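Home Blog Paper and Ink Keeping a Commonplace Book

I started keeping a commonplace book again in April. I had one in college, a green spiral notebook, and I lost it in a move along with a box of kitchen things. For years after that I saved quotes on my phone and never looked at them again.

A commonplace book is a notebook where you copy out things other people wrote. It can be a paragraph from a novel, a line from a letter, a recipe, the words of a song. It isn't a diary. Mine has almost nothing in it about my own life, and I like it that way.

The notebook I'm using now is a Grustier, the hardcover one with 376 pages. I bought it at the stationery shop on the corner in Kadcombe. The paper takes fountain pen ink without much show-through. The lines are a little narrow for my handwriting, so I skip every other one when I'm tired. The ribbon frayed within a month and I trimmed it with nail scissors.
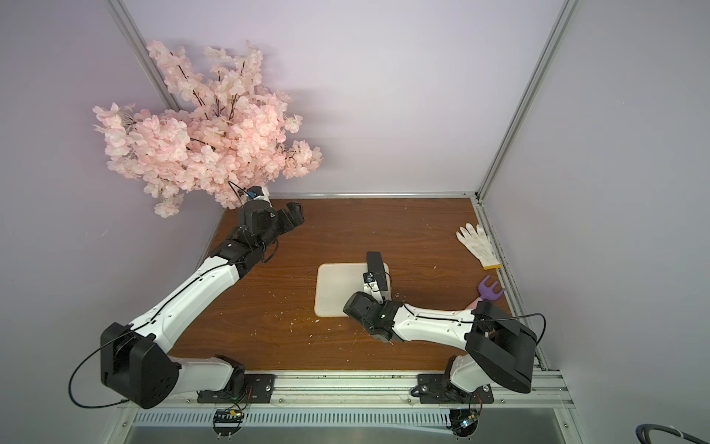
My rule is that I copy by hand and I don't copy anything the same day I read it. I put a scrap of paper in the book and come back later. A good third of the time I can't tell why I marked the page, and I pull the scrap out and move on. What's left goes in the notebook with the author, the title and the page number. I used to leave out the page number and regretted it every time I wanted to find the rest of a passage.

I write in the evening, usually after nine, when the dishes are done. It takes me 28 minutes to fill a page if I'm being careful. I timed it once after my brother said it must take all night. A long passage might run over two evenings. I don't mind leaving it in the middle of a sentence, although it does make me read the sentence differently when I get back to it.

The hard part is the index. I tried sorting by subject in advance, with a section for nature, a section for work, a section for grief and so on. That fell apart quickly. The nature section filled up and the work section had one entry in it, from a sea captain complaining about his cook. Now I just write things in the order they come and keep the index on the last few pages. Each letter of the alphabet gets a few lines. Under B right now I have bees, boredom, bread and bridges.

Vidar Solheim, who taught the evening class on bookbinding I took last winter, told us he has been keeping his since he was a teenager and has passed 1,000 entries. He numbers them. I asked whether he ever rereads the old ones and he said he mostly reads them when he's looking for something else. He also puts a small pencil mark next to an entry each time he comes back to it. I've copied that habit. Only a few of mine have marks so far.

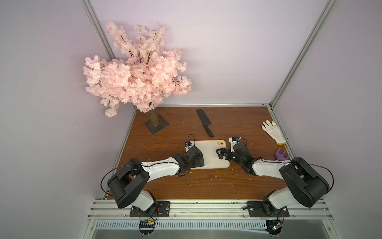
Some people paste things in. I've tried this with newspaper clippings and the glue made the pages buckle. If you want to do it, use a glue stick and not the white liquid kind, and leave the book under something heavy overnight. I've gone back to copying everything, even recipes. There's a lentil soup from a cafe called Gündoğdu that I wrote down from memory after the owner told me how she makes it. I got the cumin wrong and had to cross it out. She uses half of what I wrote.

I also tried two different pens before settling on one. The first was too wet and smeared under my hand. The second is a plain fine nib with black ink and I have no complaints. A pencil would work just as well, and it would have saved me the crossing out.

What I'm copying this week is from an old guide to walking the Clodport coast, which I found in the library discard pile. The author is very strict about boots and doesn't like picnics. He gives half a page to a gate that sticks. I've copied the gate in full, and I still have his paragraph on tides to do. The next scrap after that is in chapter 2, on a page with a tea stain.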